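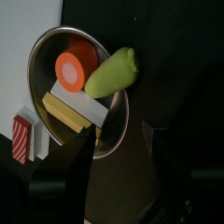
Putting away toy food: does it say anything about real kitchens?
Home Automation board > Manipulation

benchrunner6
The Msimang kitchen task is sorting toy food in and out of a steel bowl. I keep seeing it cited as proof that machines are close to doing kitchen chores. My view is that it tests grasp selection in clutter and little else. Wooden blocks don't bruise, and a bowl of real leftovers has no flat faces to pinch.

torque_spec
Disagree in part. Clutter is the hard bit. A block lying against another block inside a curved wall gives you one or two usable approach angles. Polished steel also wrecks most depth sensors, real food or no real food.

benchrunner6
Agreed on the steel. We filtered out 2,000 bad depth readings in August, nearly all off the rim of a mixing bowl.

Undulari_fan
The soft pieces are worth more than the blocks. A pepper that hangs over the rim can roll out when you touch whatever is next to it. Our policy drops it and then doesn't know it dropped it.

lathe_side
Shop floor here, Porotbridge. We have 8 arms loading fixtures and they do it all shift. Same part, same pose, same tray. Move the tray and they stop. I would not call that a chore – a chore is when the tray moved.

torque_spec
Then bin picking counts as a chore, and bin picking ships today.

lathe_side
It ships with a person clearing jams. Ours gets 6 per 1,000 picks. Fine on a line, useless in a house where you wanted to leave the room.

Undulari_fan
Has anyone run the Julbridge grippers on this? Wide black fingers block the wrist camera right when you need to see the lowest piece.

benchrunner6
Not yet. I'd try narrower tips first and keep the same camera. Will post the drop counts when I have them.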